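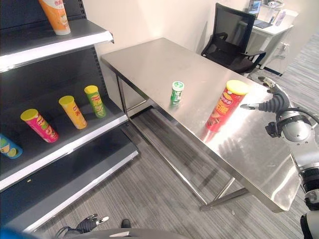 Most of this period went on teaching the arm to pick up crisps, and we have more to say about crisps than the grant application led anyone to expect. The shelf-stocking task in Furkov is shown to the robot by remote control: an operator wears the headset and gloves, the arms follow, and everything the arms do is recorded along with what the head camera saw. A tube standing upright near the edge of the steel table, like the red one with the yellow lid, is where a restocking run begins for the right hand. The hand comes in with the fingers partly open, and a good deal of our operators' skill lies in what they do over the next few centimetres. The tabletop also gives the learning software a second, upside-down tube in the reflection, which it took an interest in during February and has since mostly given up on.

Where we are against the plan

The plan agreed with Stelska asked for 1000 usable demonstrations by the end of this reporting period. We have 800. We recorded rather more than that, but "usable" was our own word in our own proposal and we are stuck with it. A recording is thrown out if the operator pauses too long, if the gloves lose their calibration halfway, or if the item ends up anywhere other than the shelf. A dropped item followed by a clean recovery is kept and filed separately, as Usman Tarar argued for at some length and was right about.

Of the 800, there are 600 made by remote control. The remainder were shown by hand, with a person standing beside the robot and moving the arm through the task with the motors slackened. We had planned an even split. Hand guiding gives lovely smooth paths and terrible camera footage, because the demonstrator's elbow is in most of it, and a robot trained on that material learns to expect an elbow. We now use hand guiding only for the last part of a placement, where the feel of the shelf matters more than the view.

Operators

Danish Niazi and Usman Tarar have done nearly all the remote sessions. A session is limited to 15 minutes in the headset, after which the operator takes it off and looks at something that isn't a shelf. We tried longer sessions early on. The recordings from the second half were slower, the grips were sloppier, and Danish walked into a door.

The two of them work quite differently and the difference has turned up in the results. Danish reaches in one sweep and corrects at the end. Usman stops short, lines up, and goes in straight. A policy trained on both did a bit of each, which meant a sweep, a long think, and then a second sweep. Naveed Dhanial has written a one-page house style for reaching (stop short, line up, go in straight) and both operators follow it, Danish with visible restraint. Older recordings are tagged by operator so that either set can be left out.

Equipment

The replacement gloves from Flestano arrived late and in the wrong size. The right size arrived later. Finger tracking is better than on the old pair, above all for the thumb, which used to drift outward by itself until every grip looked like a wave. The delay between an operator's hand and the robot's hand is still noticeable on quick movements. We have asked the operators not to make quick movements, and we accept that this is a workaround and will look into the network side next.

Two-item grips

The reviewers' note asked us to move beyond one object at a time. Drinks cans now go in as pairs where the operator can manage it. This is hard to show well, as the gloves give no sense of touch and the operator must judge by eye whether both cans are held or one is merely being accompanied by the other. Releasing them is worse. The usual fault is that one can leaves the hand before the other is ready to go, and we have kept plenty of those recordings in Usman's separate file.

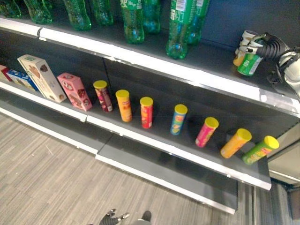 Does the robot need a fresh set of demonstrations for every new product?

It needs some, but far fewer than the first time. An item close in shape and size to one it already handles can usually be added with a short batch of recordings, while a new shape or a new kind of grip needs a proper set of its own.

That answer was given to Teodor Hägglund after his last visit and he asked that it go in the report, so it has.

Money

Spending is under budget on travel and over on stock. Cardboard biscuit boxes do not survive many training grips, and a crushed box teaches the robot to pick up crushed boxes. We ask to move the unspent travel money across. Receipts are attached and we recognise how they look.

Next period

Make up the missing 200 demonstrations, with more of them on boxes. Measure the glove delay properly and put a number on it. Start the lower shelf, which means crouching for the hand-guided sessions, and Naveed has asked for kneepads. The cost is small and is in the stock line.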